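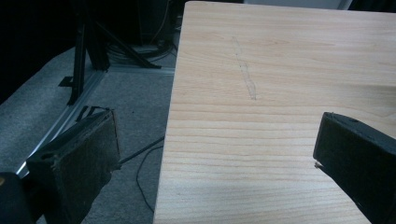
Workshop notebook, Waltden Joinery Section
Entry of 06/01/2012

Subject: glue trials for the Arinell reading room shelving.

The second set of test joints was taken out of the clamps this morning. All had been left overnight in the heated store, as agreed in November. The Drimau adhesive was used on one set and the Walczak adhesive on the other. Both were applied by brush to one face only.

The Drimau joints parted along the glue line under hand pressure at two of the corners. The Walczak joints held, and when forced with a mallet the timber gave way before the glue did. The result agrees with the first set. It should be noted that the store was colder than intended during the first set, and the Drimau figures from that run are to be disregarded.

Squeeze-out on the Walczak joints was heavy and had marked the faces. Colleagues are asked to wipe down with a damp cloth before the clamps are fully tightened. Dried glue is not to be scraped off with the good chisels.

Stock: around 400 ml of Walczak remains in the open tin. The lid does not seat properly and has been taped. A further order has been requested through the Arinell account; no delivery date received.

Outstanding: repeat the shelf load test with the longer span. Moisture readings for the new boards still to be entered on the wall sheet. The meter needs a battery.

Clamps 2 and 5 returned to rack.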